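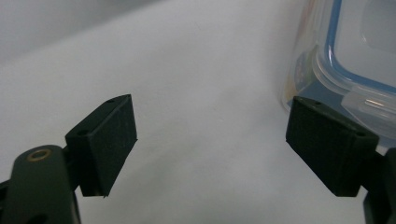 Call for diary keepers: the Istport Weather Words project

443 shares

Do you say it's mizzling, spitting, or coming down like stair rods? Did your gran have a word for the kind of wind that gets in through a buttonhole? Do you talk about the weather with the person at the next bus stop, and then again with the person at the till, and then ring your sister to go over it a third time? Then please read on, we would love to have you!

Wadside is looking for 80 people who live or work in and near Istport to keep a weather diary with us for one whole year, starting in January. We want the words. There are plenty of instruments in this county already measuring rainfall, and they do it very well, but none of them can tell us what you call it when the sea and the sky are the same colour and the washing won't dry.

What you would be doing

You write a short entry in a paper diary, which we give you, at least three times a week. Most entries take five minutes. Put down where you are, the time of day, what the weather is doing and how you would say so to somebody you know well. If you heard a good word or saying from someone else, put that in too, with a note of where they grew up if you happen to know it.

It doesn't have to be neat. Spell things the way they sound to you. In our pilot year we had diaries with shopping lists in the margins, and one with a very long running argument about a gutter, and they were all a pleasure to read. Rude words for the east wind are welcome and will be treated with the respect they deserve.

Once a month you post your pages back to us in a prepaid envelope or hand them in at Chauhan Hall, where there is a box on the wall inside the side door. There are also four get-togethers during the year, with soup. You don't have to come to those but most people did last time, and a lot of the best words turned up there and not in the diaries at all.

Who we would like to hear from

Anyone aged 16 or over. You do not need to have been born here, and you do not need English as your first language. Please don't count yourself out on either score! Some of the liveliest pages in the pilot were by people who had moved to Istport from somewhere much hotter or much colder and were meeting sea fret for the first time. If you think about weather in another language, write the word in that language and tell us what it means.

We already have a good many gardeners and dog walkers. We are short of:

- people who work nights
- people on boats, roofs, scaffolding or delivery rounds
- anyone under 30
- anyone who hardly goes out and sees the weather mostly through one window
- people from the farms on the far side of the estuary

If you can't write easily, or would sooner talk, we can lend you a small recorder or ring you at a set time and take it down for you. Diaries come in large print too.

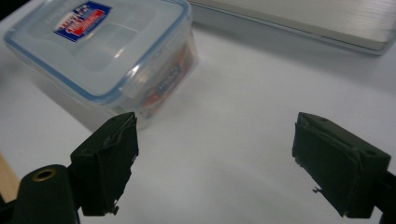 Matte white tabletop with a pair of dark green gripper fingers.

What happens to the words

The pilot gave us 3312 pages, and Kianoush Ebrahimi has read every one of them (twice, for the months with fog in). From those he has drawn up a first list of 800 words and sayings, which we are now checking against the older collections. A fair number don't seem to be in any of them. We are especially fond of "slathery" for a path that's gone soft on top, and "a lend of a day" for a fine one in winter.

At the end of the year we will print a small dictionary with Adivow, and every diary keeper gets a copy with their name in the back, or a made-up name, or no name, as you like. The pages themselves will be kept together and open to readers by appointment. You can ask us to take out anything you've written, right up to when we go to print, and you can have your diary back afterwards if you want it for the family.

What you get

Each diary keeper receives £80 in two halves, one at midsummer and one at the end. We also cover bus fares and childcare for the get-togethers. Pens supplied, decent ones.

You can stop whenever you need to. Half a year of diary is still very useful, and so is a month.

How to put your name down

Write us a few lines, or leave a voice message, with your name, how to reach you, where you spend most of your day and one weather word you use. That's the whole form. If you can't think of a word, describe this morning's weather and we'll find one in there somewhere.

Send it to Jummai Danladi at Wadside, or drop it in the box at Chauhan Hall. Jummai answers everything herself and will ring for a quick chat before you decide. If more people come forward than we have places for, we'll choose so that we get a good spread of ages, jobs and parts of town, and we'll keep the other names for a second group later on.

There's an open evening at the hall in November, starting at 7 pm, with the pilot diaries laid out to leaf through. Come and have a look even if you're only half tempted. Bring an older relative if you've got one handy, and if they start on about the winter the harbour froze, let them talk, we'll have the recorder going.

Comments (8)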